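Lab Equipment Planning > Arms and End Effectors
Thread: Budgeting a second arm for cloth and cabinet work

pallet_jack_9
We have money for one more arm cell in the next cycle and the request has to be in by October. The work is household-type handling: folded cloths, small cabinets with doors and latches. Quotes so far are from Beserer (arm, controller, two-finger gripper, one year of support) and Drakton (arm and controller only, gripper separate). Drakton is cheaper on paper. What do people put on the line items below the arm itself? Last time I left out cabling and fingers and had to go back for a supplement.

Nandi Mnguni
Fingers are a consumable. Budget them that way. We went through 6 pairs in the first year on latch work, and the lead time hurt more than the price. Ask both vendors for lead time in writing.

torquelimit
Disagree on the consumable line. If you are breaking that many fingers, your force limits are set too high. We are on our second pair in 4 years. I would put the money into a wrist camera and a spare cable set.

Nandi Mnguni
Force limits were at the vendor default. The wear was at the tips, no breakage. Pulling on small handles all day is different from picking boxes.

pallet_jack_9
Tip wear is what I would expect here too. What did you do about the table? The Drakton quote includes a steel pedestal and I am not sure we need it.

gridsquare
Skip the pedestal if you have a stiff mount already. Check reach over the full height of the cabinet first, including anything you keep on top of it. We bought the short arm and could not get to the upper door without folding the elbow into the wall. Moving up one size added 45 percent to the arm price, and we paid for the mount twice.

torquelimit
Agreed on reach. Also check cable clearance at the wrist. Loops catch on door handles.

pallet_jack_9
Reach and clearance noted. For reference, these show the sort of work I am costing, arm view and wrist view: 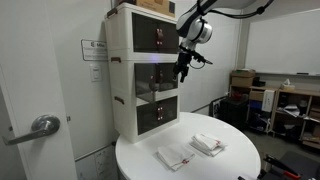
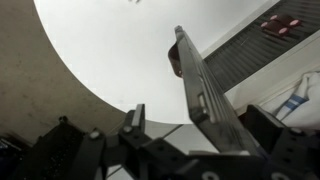
Naledi Mokgethi
I would take the Beserer quote and strike the support year. Put that money into two finger sets and one spare wrist cable, then get a separate price from Jolturen for calibration. Their visit took us about 156 minutes, door to door, and we have not needed a second one. Bundled support mostly covers the controller, and controllers are the part that does not fail.

torquelimit
Ours failed in month three. Keep the support year.

Naledi Mokgethi
Which model? The older Beserer controller had a fan problem. The current one is fanless.

torquelimit
Older one, with the fan. I would still want the cover for the first year. A dead controller stops the cell and a worn finger does not.

pallet_jack_9
I will ask Beserer for both prices, with and without support, and request finger lead times from both vendors. Pedestal is off the list. Spare wrist cable is on it. Will post the revised sheet when the quotes come back.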